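## 4. Recogida de demostraciones y protocolo de evaluación

### 4.1. La tarea

Antes de entrar en los resultados conviene detenerse un poco en la tarea, porque en las primeras conversaciones con los compañeros de Villiro comprobamos que cada cual entendía algo distinto por «clasificar gorras». En nuestro caso, el sistema bimanual debe coger gorras de béisbol de una en una y dejarlas en la bandeja que corresponde a su color, encajadas unas en otras, con las viseras en la misma dirección. Lo segundo es lo difícil. Una gorra es un objeto agradecido para la mano humana y bastante ingrato para una pinza de dos dedos: la visera es rígida, la copa se hunde, y el comportamiento del conjunto depende muchísimo del punto por el que se sujete.

Itziar Arrieta, que diseñó la tarea, insistió desde el principio en no fijar las bandejas a la mesa, y le agradecemos la terquedad. Con bandejas fijas la política aprendía posiciones absolutas y se desmoronaba en cuanto alguien rozaba el banco.

### 4.2. Demostraciones

Recogimos 768 demostraciones teleoperadas entre cuatro operadores, con niveles de experiencia muy desiguales (Neville Stockdale no había manejado un brazo en su vida; Lionel Holroyd lleva años haciéndolo). Decidimos conservar esa desigualdad en los datos. Se descartaron únicamente 58 episodios, todos por pérdida de sincronía entre los dos brazos, y ninguno por torpeza del operador: los titubeos, los reagarres y las gorras que caen y se recuperan siguen ahí, y son, a nuestro juicio, lo más valioso del conjunto.

Cada episodio se anotó después con el instante de agarre, la zona sujetada (visera, borde de la copa o botón superior) y el brazo que inicia el movimiento. De la anotación se encargó casi por entero Chelsea Nuttall, con una paciencia que aquí no podemos más que reconocer.

### 4.3. Política y entrenamiento

Utilizamos la arquitectura Crabtree descrita en la sección 3, sin modificaciones, con predicción por bloques de 12 acciones. Probamos bloques más largos y el movimiento ganaba en suavidad, pero el brazo tardaba demasiado en reaccionar cuando la tela cedía, de modo que volvimos al valor inicial. La variante de comparación, Hullance, comparte codificador visual y datos, y difiere solo en que controla cada brazo por separado.

### 4.4. Evaluación

Cada variante se evaluó en 100 intentos, con el orden de las gorras sorteado de antemano y el mismo banco de trabajo para ambas. La figura 1 muestra el puesto visto desde la cámara fija.

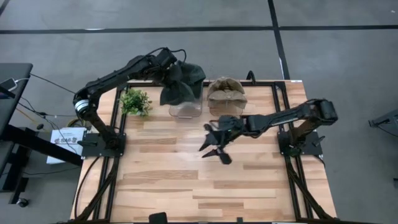

**Figura 1.** Puesto bimanual, con las gorras oscuras a la izquierda y las de color tostado a la derecha. La pinza del brazo derecho está abierta y vacía.

Consideramos logrado un intento cuando la gorra queda dentro de su bandeja y la visera no sobresale por un lateral. Es un criterio algo generoso, lo admitimos, y por eso registramos también la calidad del encaje, que puntuó Malcolm Nuttall sin saber qué variante había ejecutado cada intento. La política conjunta superó a Hullance en ambas medidas, y la diferencia se concentra en los agarres por el borde de la copa, donde el segundo brazo puede sostener la visera mientras el primero corrige la orientación. En los agarres por la visera las dos variantes se comportan de forma muy parecida.

El fallo más frecuente, común a las dos, fue arrastrar la gorra ya colocada al retirar los dedos. En la sección 5 volvemos sobre él y proponemos una apertura en dos tiempos, idea que debemos a una larga y muy grata visita al taller de Brendesen.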